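**Robotics Club: two-arm bench, autumn report**

30 November 2019

The two-arm bench has been in use since the second week of October. Both arms are now clamped to the new extrusion frame, which replaced the clamped plywood base used last year. The old base flexed when both arms moved together, and the calibration had to be repeated most evenings. With the frame in place it is checked once a week.

The control software is still Wonolik, version 3. Victor Koech rewrote the part that handles hand-over of the workspace between left and right arms, so that one arm waits if the other is inside a set radius. The wait can be long – several seconds in the worst case – and shortening it is the main job for next term.

The current task is sorting doughnuts between plates. Each run starts from a different layout, and the operator names one item to be moved. The arm must pick it up without touching its neighbours and set it down on the plate requested.

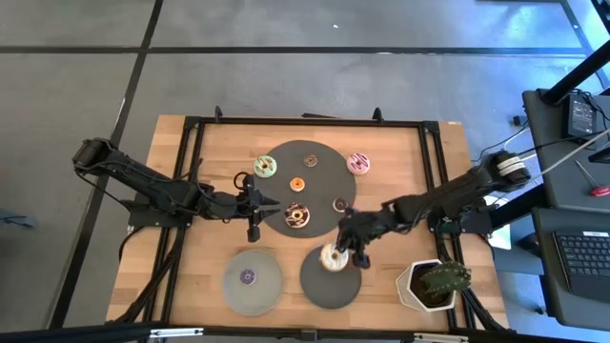
*Right arm carrying the white glazed doughnut over the empty dark plate.*

We have logged 2,564 runs so far and aim for 3,000 before the Susow meet. Most failures fall into two groups. In the first, the gripper closes too high and the doughnut tips. In the second, the item sits close to another on the large plate and both get pushed. Changing the approach angle has helped with the second group. The first seems to be a depth error and is still open.

Members running the bench should note the following:

- Home both arms before switching on the gripper supply.
- Write the layout number in the log before the run, including for aborted runs.
- Keep the Vik cable ties for the arm wiring. We are short of them.

The entry form for Susow has gone to Sternus, who are handling registration this year. Team names can be changed until the form is confirmed.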